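Ticket: Tagged birds showing up in the wrong place, stopover map
Status: Reopened, then closed
Product: Olier tracking receiver, older firmware
Category: Bird migration / location data

Hi all, me again! I'm the one who runs the little thrush project out at Vunton, and I have a weird one. We have 37 birds wearing light loggers this season (the kind that record daylight and let you work out the latitude and longitude afterward), and when I loaded the first batch into the Olier software last night, a whole bunch of them were out over open ocean. Not passing over it, mind you. Sitting there for nine days. These are woodland birds that eat worms and berries, so I'm pretty sure they weren't out there on vacation.

What I've tried so far:

Restarted the software. Same thing.

Re-imported the files one at a time in case the batch import was mixing them up. Same thing, and it took me most of an evening.

Checked the clock on the base station against my phone. It was four seconds off, and I don't think that moves a bird very far.

Swapped the download cable for the spare one. No change, but now I know the spare works.

Longitude looks fine, by the way. The tracks go down the coast about where I'd expect them. It's only the north-south part that goes bonkers, and mostly in the second half of September. One bird jumps 800 miles south and then comes right back like it forgot its keys.

Update, next morning. Support wrote back asking for the raw light files and the threshold setting. Threshold was on whatever it came with, I'd never touched it. Sent over five files, including logger 173, the worst offender by a mile. They also wanted to know if I was using any calibration from the release site. I was not! I didn't know I was supposed to. The quick start sheet jumps straight from "charge the base" to "view your map," so I'd like to suggest a page in between.

Update, afternoon. OK, getting somewhere. Support says the September part is an equinox thing. Day length is nearly the same everywhere on the planet for a couple of weeks, and day length is the only thing the logger has to go on for latitude, so a bird in Maine and a bird in Cuba look almost alike to it. A cloudy dawn or a bird sitting in a thick hedge makes it worse. They told me to hide the latitudes for two weeks either side and look at what's left.

Did that, and most of the ocean birds vanished. Six of them are still wet, though, so I'm leaving the ticket open.

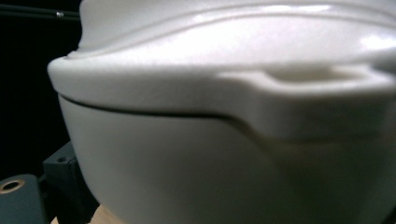

Can I fix the other six without catching the birds again?

Calibration can be done after the fact, as long as the logger spent at least a few days at a known spot before the bird left. Take the light records from those days, enter the coordinates of the release site, and let the software work out the sun angle for each logger separately. One angle for the whole group usually isn't good enough.

Update, two days later. I had five days at the release site for all six, hooray. Ran each one separately. Four came right back onto land and landed in places that make sense, river bottoms and that kind of thing. The fifth is on a beach, which I can live with. Number 173 is still doing laps offshore.

A friend over at the Gusance bird station uses the same loggers and told me to pull up the plain light curve before doing anything else. I should have started there. Every dusk on 173 is ragged, with little dips and bumps all the way down, and the middle of the day is dim too. My guess is feathers growing over the sensor, or gunk on it. Support agrees the file is probably not worth saving for latitude, though the longitudes might hold up.

I reopened this once more when the map export to Lục came out with every point shifted one row. That one was me. I'd left the header line in. The full table is a bit over 3,000 rows and I'd been scrolling right past it.

Settings I ended up with, in case somebody searches for this later: per-logger calibration on, equinox filter at 14 days each side, smoothing off until you've looked at the raw curves. Firmware left alone.

Closing this now. Still would like that extra page in the quick start.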